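2014-05-10

# 악력계 교정 확인 및 손 재활 평가 기록 정리 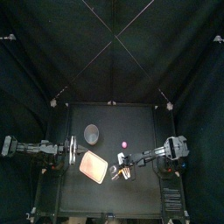
지난번에 이어서 작업치료실 악력계 두 대(Boyer, Stevby)의 편차를 다시 확인했다. 두 대를 번갈아 쓰는 동안 같은 환자의 초기 평가와 재평가가 서로 다른 기계로 기록된 경우가 있어서, 어디까지 비교해도 되는지 정해야 한다.

## 오전: 교정추 확인

교정추를 손잡이 중앙에 걸고 2단 위치에서 쟀다. 단위는 N으로 통일. 예전 기록지에는 kg으로 적힌 것이 섞여 있는데 환산은 나중에 한꺼번에 한다.

| 기준 (N) | Boyer | Stevby |
|---|---|---|
| 100 | 101 | 97 |
| 200 | 201 | 193 |
| 300 | 302 | 289 |
| 458 | 460 | 441 |
| 534 | 537 | 514 |

Boyer는 전 구간에서 1% 이내다. Stevby는 일관되게 낮게 나오고 기준값이 커질수록 차이가 벌어진다. 영점은 두 대 모두 정상. 영점 문제가 아니라 기울기 문제로 보인다. 458에서 세 번 반복했는데 Stevby는 441, 441, 442였다. 재현성은 괜찮다.

추를 거는 끈이 손잡이 한쪽으로 밀리면 값이 떨어진다. 처음 잰 300 값은 그래서 버리고 다시 쟀다. 다음에 하는 사람은 끈 위치를 손잡이 홈에 맞추고 나서 읽을 것. 표의 값은 모두 다시 맞춘 뒤의 값이다.

Azlan Entili에게 물어보니 Stevby는 작년 November에 손잡이 스프링을 교체한 뒤로 교정을 보낸 적이 없다고 한다. 교체 전 교정 성적서는 파일에 있고 그때는 Boyer와 거의 같았다. 교체 이후 기록만 문제가 되는 셈이다.

## 기록 조회

평가 데이터베이스에서 악력 측정만 뽑으니 1,138건이다. 이 중 기기 이름이 비어 있는 것이 25건. 25건은 종이 기록지를 찾아서 채워야 한다. 서명만 보고 누가 어느 방에서 쟀는지 짐작해서 넣지는 않기로 했다. 못 찾으면 비워 두고 비교에서 뺀다.

조회할 때 걸린 점:

- 좌우 표기가 "L/R", "좌/우", "환측/건측" 세 가지로 섞여 있다. 환측/건측은 진단명을 봐야 좌우를 알 수 있다.
- 세 번 재서 평균을 적은 사람과 최댓값을 적은 사람이 있다. 작년 양식에는 평균이라고 되어 있으나 비고란에 "max"라고 쓴 것이 보인다.
- 손잡이 단수가 적히지 않은 것은 2단으로 간주해 왔는데, 손이 작은 환자는 1단에서 쟀을 수도 있다.
- 재평가 날짜가 초기 평가보다 앞서는 기록이 있다. 입력 실수로 보이나 원본 대조 전에는 고치지 않는다.

Stevby 값에 보정계수를 곱해서 쓰자는 의견이 있었다. 오늘 결과만 보면 1.04 정도를 곱하면 Boyer와 맞는다. 하지만 언제부터 이만큼 벌어졌는지 알 수 없어서 과거 기록에 일괄 적용하는 것은 반대한다. 원래 값은 그대로 두고, 교체 이후 Stevby로 잰 것에 표시만 달아 둔다.

## 오후: 사람 대상 확인

추로만 재면 실제로 쥘 때와 다를 수 있어서 Baptiste Riviere와 나, 둘이서 번갈아 쟀다. 앉은 자세, 어깨 내전, 팔꿈치 90도, 전완 중립. 3초 쥐고 1분 쉬었다. 기기 순서는 매번 바꿨다.

결과는 오전과 같은 방향이다. 오른손, 왼손 모두 Stevby가 낮다. Baptiste는 Stevby 손잡이가 더 미끄럽다고 했다. 나는 잘 모르겠다. 고무 덮개가 닳은 쪽은 엄지가 닿는 면인데 이것이 값에 영향을 주는지는 오늘 한 것으로는 알 수 없다. 덮개를 새로 끼우고 같은 순서로 다시 재면 될 것 같다.

마지막 두 번은 둘 다 값이 눈에 띄게 떨어졌다. 피로 때문일 것이다. 휴식 1분은 이 횟수에서는 짧다. 마지막 두 번은 따로 적어 놓고 평균에서 뺐다.

환자에게 적용할 때도 생각할 점이다. 요골 골절 후 초기 환자는 세 번째 시도에서 통증으로 힘을 덜 주는 경우가 많다. 평균을 쓰면 통증이 섞이고, 최댓값을 쓰면 첫 시도의 자세에 좌우된다. 양식에는 세 번의 값을 다 적고 통증 점수를 옆에 적는 칸을 넣자고 제안할 생각이다. 계산은 나중에 해도 되지만 원값이 없으면 되돌릴 수 없다.

## 퍼티 건

Grastora 치료용 퍼티 중간 강도가 새로 들어온 것과 쓰던 것의 느낌이 다르다는 말이 나와서 잠깐 봤다. 쓰던 쪽이 확실히 무르다. 뚜껑이 헐거운 통에 있던 것이고 색도 조금 탁하다. 오래된 통은 집 과제용으로 나눠 주지 않기로 했다. 강도를 숫자로 비교할 방법은 마땅치 않다. 같은 무게로 눌러 놓고 퍼지는 지름을 재는 방법을 Baptiste가 말했는데 온도를 맞춰야 해서 오늘은 하지 않았다.

손가락 신전 과제에 쓰는 고무줄도 같은 서랍에 있다. 갈라진 것은 버렸다. 새로 주문할 것.

## 정한 것

1. 당분간 초기 평가와 재평가는 Boyer로만 한다. Stevby는 훈련 중 피드백용으로 쓰고 값은 차트에 적지 않는다.
2. Stevby는 Plosgate에 교정 의뢰. Azlan이 견적을 받는다. 스프링 교체 내역도 같이 보낸다.
3. 이미 Stevby로 초기 평가를 한 환자는 다음 방문 때 Boyer로 한 번 더 재서 새 기준값으로 삼는다. 이전 값은 지우지 않는다.
4. 기록지에 기기 이름, 손잡이 단수, 시도별 값 세 개를 적는 칸을 만든다.

3번은 환자에게 설명이 필요하다. 기계가 바뀌면 숫자가 올라간 것처럼 보일 수 있으니 좋아졌다는 말을 먼저 하지 않도록 한다. 외래 쪽에도 같은 내용을 전달해야 하는데 아직 안 했다.

## 남은 일

- [ ] 기기 이름 없는 25건 종이 기록 대조
- [ ] kg 기록 환산, 원래 단위는 별도 열에 보존
- [ ] Stevby 고무 덮개 교체 후 458, 534 재측정
- [ ] 핀치 게이지도 같은 방식으로 확인. 이쪽은 추가 작아야 해서 거는 고리부터 구해야 한다
- [x] 교정추 보관함 라벨 다시 붙임
- [ ] 새 기록지 초안을 Azlan에게 보내기

핀치 게이지는 측면 집기와 세 손가락 집기를 따로 봐야 한다. 누르는 지점이 달라서 추를 거는 위치도 두 군데로 나눠서 잴 것. 성적서는 아직 못 찾았다. 악력계 파일 뒤쪽에 같이 끼워져 있을 가능성이 있다.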